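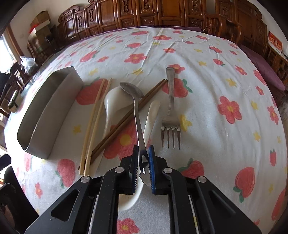 Section 4: Sorting and Loading the Utensils

Okay, you've got the shelf up and the drawer liner cut, so now comes my favorite part! You'll need a soft cloth, your utensils and an open-topped container with tall sides. Mine's stainless steel and it wipes clean in seconds, but a big jar works too.

1. Spread a tablecloth or towel over the table. Ceramic spoons chip if you set them down hard, and the cloth saves you a lot of wincing (I learned this in August, two spoons down).

2. Tip everything out onto the cloth and spread it around until you can see each piece.

3. Pair up the chopsticks. Dark wood goes with dark wood and pale bamboo with pale bamboo. Check the tips while you're at it, and toss any that are split or fuzzy.

4. Wash and dry the whole lot. Wood and bamboo need longer than you think, so I leave mine out overnight.

CAUTION: Don't soak wooden chopsticks. Ten minutes in the sink is plenty to raise the grain, and then they feel like sandpaper forever.

5. Load the container, tall things first. Chopsticks go in along the back with the tips up, then steel spoons and forks with the handles up so you grab the right end.

6. Lay ceramic spoons flat in the drawer, bowls all facing the same way. They can go in the container if you're short on room, but put a folded napkin in the bottom first.

NOTE: The Brekulari shelf is rated for up to 810 grams per hook, and a full steel container can get close to that. Weigh yours before you hang it. If it's over, stand it on the counter or split the load between two (that's what I did, and it looks nicer anyway).

7. Give the container a gentle shake. If it rattles like a toolbox, it's too empty, so add the serving spoons from Section 3.

Next up is Section 5, where we do the lids. Get a snack first, it's a long one!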